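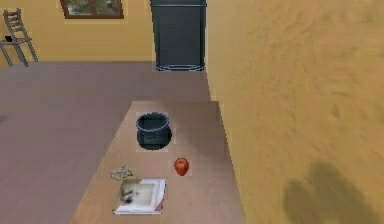 A dark blue pot, small loop handle and all.

Kitchen Notes > Winter > Soup

Soup on Mondays, or how I stopped cooking for one

January 2026 | by Beca Eynon

5 min read

I've been meaning to write about the soup for ages, and since it snowed all weekend and the plough has only done one side of our street (the other side, naturally), I've run out of excuses. So make yourself a cup of tea, because I'm going to go on a bit.

When I moved to Lornemlow two winters ago I didn't know a soul. I'd driven 3220 kilometres with a car full of houseplants, most of which sulked until April, and I arrived with a new job and a very firm idea that I was going to be the kind of person who cooked proper meals. I lasted a week and a half. Cooking for one is a funny business. You buy a head of celery for the sake of two stalks, and then you eat toast over the sink and feel guilty every time you open the fridge door.

Soup was my mum's answer to nearly everything, so I suppose it was bound to be mine. She made split pea on Mondays with whatever ham was left from Sunday, and the windows would steam up so thickly that my brother and I could draw on them. I phoned her for the recipe and she told me there wasn't one. Then she talked for forty minutes, and I wrote it all down on the back of a gas bill, which I still have, pinned inside the cupboard with the mugs.

What I ended up with is more or less this: 900 grams of yellow split peas, rinsed well, a smoked hock from the butcher on Ellis Street, two onions, too many carrots, a bay leaf, and enough water to cover the lot with some to spare. Simmer it until the peas give up. Pull the meat off the bone, put it back in, and be careful with the salt. It makes a ridiculous amount. I took a jar to the woman downstairs mostly to get it out of my kitchen, and she brought the jar back the next day, washed, with three lemon squares in it. Well! You can see how a person might get carried away.

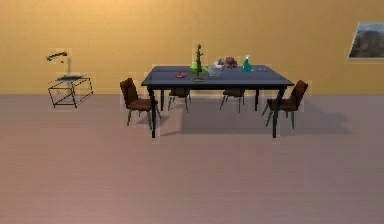

Inviting people over on a Monday felt odd at first, I'll admit. I'd grown up thinking company was for weekends, with a tablecloth and a dessert and everyone in their good sweaters, and the thought of asking near-strangers to come out on a work night in the dark for a bowl of peas made my stomach flip. But Mondays are lonely in a way that Saturdays aren't, I think, and hardly anybody has plans. I kept it small to begin with. A table with four chairs, brown cushioned seats, a nice warm yellow wall behind it, is plenty for an evening, and it means you only need one conversation going. You pass the bread from the person beside you to the person across, and by the second bowl somebody has usually told a story they weren't planning to tell.

It didn't stay small, of course. People asked if they could bring a sister, or a fellow from curling. The most I've ever fed was 11, on the night the power went out on the east side of town, and there were people eating on the stairs with their coats on. I borrowed bowls. I ran out of spoons and somebody used a measuring cup, quite happily.

I've had a few flops along the way. There was a parsnip and pear soup I'd rather not discuss. There was the week I tried to be clever with a spice mix from Brultar, the new shop by the library, and found out too late that it was mostly chili. And I once left the hock out entirely for a vegetarian guest, then stirred in chicken stock without thinking, and had to start over with a tin of tomatoes while everyone politely ate crackers. The tomato turned out lovely, as it happens, and it's been in the rotation ever since.

Bread I leave to others. The Cendska bakery sells its day-old rye for 50 cents a loaf after four o'clock, and if you warm it through with a little water flicked over the crust you'd never guess.
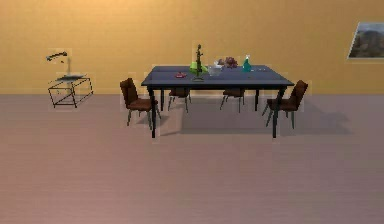 Zhuoran Shao wrote to me after my last post to say that soup is all very well, but the trick is to let your guests do something when they arrive, even if it's only grating cheese, "because people with a job to do forget to be shy." I've tried it these past few weeks and it's the best advice I've had all winter. I now leave the parsley unchopped on purpose. One very quiet young man has become quite possessive of it, and brings his own knife.

Next week it's barley and mushroom, assuming I can get the car out. If you have a good barley soup I'd love to hear about it, particularly how you keep it from turning to porridge by Wednesday. Mine always does, and I eat it anyway, but I'd like to know.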